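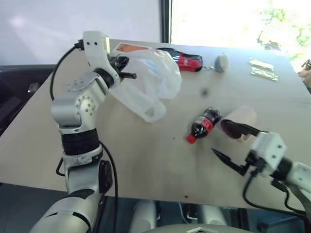

Vol. 13, No. 7, Page 20

Opinion

The Case for Selling Things Without the Wrapper

By Koen Goossens

For many years the debate over household packaging has been carried on as a debate about recycling. Cities print guides. Schools hold collection days. Manufacturers stamp their products with symbols and instruct the customer to check local rules. The shared assumption is that the package will exist, that it will enter the home, and that the important question is which bin receives it. This essay takes the position that the assumption is wrong, and that public policy at the town and regional level should turn its attention to the moment of sale.

Consider the thin clear bag. It is given out at the produce counter, wrapped around bread, folded over hardware and slipped inside boxes that already protect their contents. Most households keep a drawer or a larger bag full of them, against the day when they will be useful. Few are used a second time. Many curbside programs decline to accept them, because thin film wraps itself around sorting equipment and forces the line to stop. The resident who rinses a bag and places it with the bottles has acted in good faith and has made the work of the sorting plant harder.

It is common to answer this problem with more instruction. The Review has published its share of such articles, and this author has written two of them. Experience suggests that instruction has limits. A person unpacking groceries on a Sunday evening, with children in the room and dinner to prepare, can't be expected to study the difference between one type of film and another. A system that depends on that person's close attention, every week, in every home, has been badly designed. The responsibility should be moved to a place where a small number of decisions can have a large effect.

That place is the store, and behind the store, the supplier.

Some businesses in our own region have begun to act without being asked. Alance, the grocery cooperative, removed the rolls of clear bags from its produce aisles last November and put out paper ones at a small charge. Shoppers were also permitted to place loose vegetables directly in the cart, which they had always been permitted to do, although few had known it. The managers expected complaints and received them for 3 weeks. After that the letters turned to parking, as they had before. The cooperative has since extended the practice to its bakery counter, where customers may bring a clean container of their own.

Dirkus, which sells tools and household fittings, took a different course. Screws, hooks and hinges are once again sold from open drawers by weight or by the piece. A customer who requires four hooks may buy four, and does not go home with the other sixteen in a sealed package of twenty. The store reports that the drawers need more staff time than the hanging packages did, and it has been frank in saying that its margin on small goods has fallen. It has kept the drawers. In the view of its management, customers who come in for a handful of screws tend to ask a question while they are there, and a store that answers questions is a store people return to.

These are encouraging examples, but voluntary action has a weakness that should be stated plainly. The business that goes first bears the expense, while its competitor across the road does not. Alance is owned by its members and can take a patient view. A family grocer with one location and a bank loan may not have that freedom. A modest common rule, applied to all sellers on the same day, would remove the penalty for good conduct. Such a rule need not be severe. It could begin with produce that has its own skin or peel, move on to goods that are already boxed, and leave difficult cases for later review.

Several objections deserve a serious reply.

The first concerns hygiene. Packaging protects food from handling, and in some cases it protects people who are ill or whose resistance is weak. No reasonable rule would require raw meat, soft cheese or prepared meals to be sold bare. Hospitals, clinics and care homes should be exempt from the beginning. The argument here is directed at the onion, the light bulb that already sits in a carton, and the shirt that is folded in film for its journey to a shelf where it will be unfolded.

The second concerns waste of another kind. It has been shown often enough that a wrapped cucumber lasts longer than an unwrapped one, and food thrown away has its own cost to the land and to the household. This objection is a strong one. It calls for judgment item by item, and for a willingness to leave the wrapper on where it does real work. It does not support wrapping everything. Apples, squash and potatoes kept well in cellars for generations in nothing more than straw or newspaper.

The third objection is that shoppers with limited mobility or limited sight depend on packages that are easy to grasp and clearly labeled. Those who draft rules in this field have too often forgotten these shoppers. Flalia, the regional delivery service, has offered a useful model by packing loose goods into returnable crates, with large printed tags, and collecting the crates on the next visit. Any town that adopts a rule should consult the residents whom it will affect most before the text is settled, and should publish what they said.

There remains the question of cost to the public. Enforcement need not call for a new office. Inspectors already visit food sellers, and a short addition to the existing checklist would be enough for the first year. The town of Tawhiri has proposed precisely this arrangement, together with a grace period during which sellers may use up the stock they have on hand. The proposal also sets aside money to help the smallest shops buy scales and storage bins. It is now open for comment, and readers who live there are urged to write before the hearing.

Comments may be brief. A letter that names one product, in one store, and asks why it must be sold in a bag will be of more use to the council than a general statement of support.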